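4.2 Packing the Keepsake Box

The Landeg 358 box holds books, soft toys and small household items. Assemble the box as shown in section 4.1 before you load it.

1. Set the box on a flat surface. A folded blanket or quilt underneath will keep the base from scuffing.

2. Stand books upright inside, spines facing you, with the tallest at the back.

3. Lay the remaining items out in front of the box before packing them. Put hard items such as a tape measure on one side and knitted or crocheted pieces on the other.
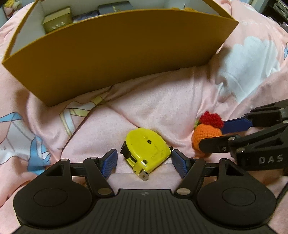 Photo: Nadden Home Storage

A yellow tape measure and a crocheted carrot are still to be packed, with three books already in the box.

4. Check that the tape is fully wound in and the lock is on. The metal hook can snag yarn, so wrap the case in a cloth.

5. Place wrapped hard items on the base, beside the books.

6. Add soft items last. Do not press them down to make them fit.

Note: The front wall is lower at the center. Keep small items below this point or they may fall out when the box is carried.

Caution: Do not store batteries, liquids or food in the box. Do not stack more than two loaded boxes.

Replacement dividers are sold separately (part 1088). To fit them, go to section 4.3.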